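Home Telescopes Mounts Eyepieces Star Parties Contact

Search the shop... Go

Brudgate Tabletop Reflector

Posted in December by Octavio Pereyra

Okay, so I've been putting off writing this page because every time I sit down to do it I end up outside with the scope instead. The Brudgate is the little reflector we sell more of than anything else in the shop, and it's the one I take on camping trips myself (my big one lives in the garage and needs two people and a bad back to move it).

It's a tabletop scope, so there's no tripod. You put it on something solid, a picnic table or a low wall or the hood of a car if you're careful, and you push the tube to wherever you want to look. No motors, no app, no batteries except the one in the red dot finder. The Moon is gorgeous in it! You'll get Saturn's rings, small but sharp, and the Orion Nebula on any decent winter night, even from my street, which has far too many lights.

In the box you get two eyepieces, the finder, a dust cap and a printed booklet that I'd call just okay. If you want something better to read, pick up a proper star atlas and keep it open next to you while you observe. Mine is falling apart and I love it.
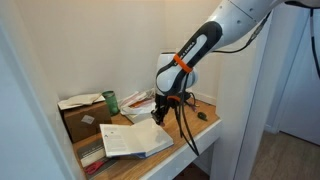

Open book on the desk, blue cover down.

Setup takes me some 28 minutes, and nearly all of that is letting the mirror cool off while I drink coffee. The mirror may need a small adjustment after shipping. Yaowalak does this for free at the counter if you bring the scope in, and she's much quicker at it than I am.

Things I don't love: the focuser is a bit stiff in the cold, and the finder bracket is plastic. Storkosell makes a metal one that fits without drilling, so ask us to add it to your order.

Item number 2698. Comes in black or dark red, with a warranty of 2 years on everything but the finder battery. We ship from the Stistness store, or you can pick it up there any afternoon. Call first if you want the red one, they go fast before the holidays.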